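Small shop shelving: how do you stock canister chips?
Shop Fitting and Layout board, page 1 of 1

prultirow_shop
20 Jul 2019
We took over the little shop attached to the Prultirow camping ground in February and I'm still sorting out the shelves. The units are second-hand, dark grey, with a white price rail along the front. My question is about chips in canisters. Should they get a shelf to themselves, or can they share with biscuits? I have 85 canisters out the back and not much idea how many to put out at once.

hanane_c
Share, if you're short on room. I ran a kiosk in Lornon and kept chips and biscuits together because people bought both at the same time. Only put out a few of each flavour and top up at night.
Hanane Cherkaoui

Stuvgate
Disagree with the above. Mixed shelves look like leftovers. Give chips one full shelf, two deep, same colour behind same colour. Can you post a photo so we know what we're dealing with?

prultirow_shop
Chips are on the middle shelf. Bottles are on the one above.
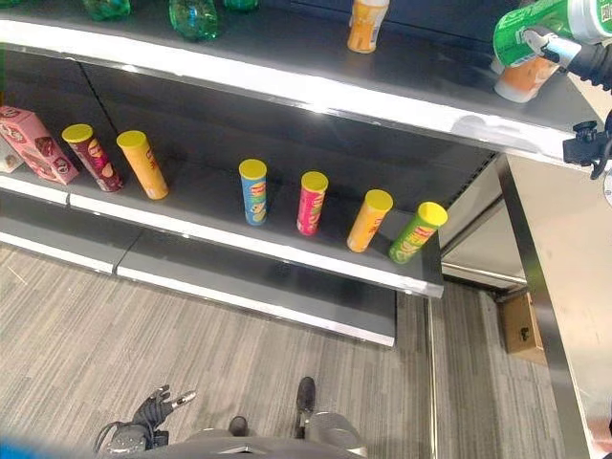 Middle shelf with the chips, cookies at the far left end.

Stuvgate
Your gap is the first problem. Two on the left, the rest on the right and bare shelf between them. Push them together. I'd also put the two orange-yellow ones side by side so they read as one flavour. And that lower shelf is doing nothing for you.

hanane_c
I'd stand the pink cookie box up, it's on its side. The gap doesn't bother me, you could fill it with more cookies. Agree about the lower shelf. Put water or something heavy there.

rjaber
Check the price rail as well. It bends a bit where the two sections meet. Ours did that and the tickets kept popping out. We bought 100 clip-on holders from Chamoun for 20 dollars and still have most of them.
Rania

Stuvgate
Clip-ons catch on sleeves. Level the feet first and see if the rail lines up.

rjaber
We did level ours. Still popped out.

prultirow_shop
Thanks all. I'll close the gap and try the feet before I buy anything. Slabs of water can go down the bottom. Still undecided on the cookies.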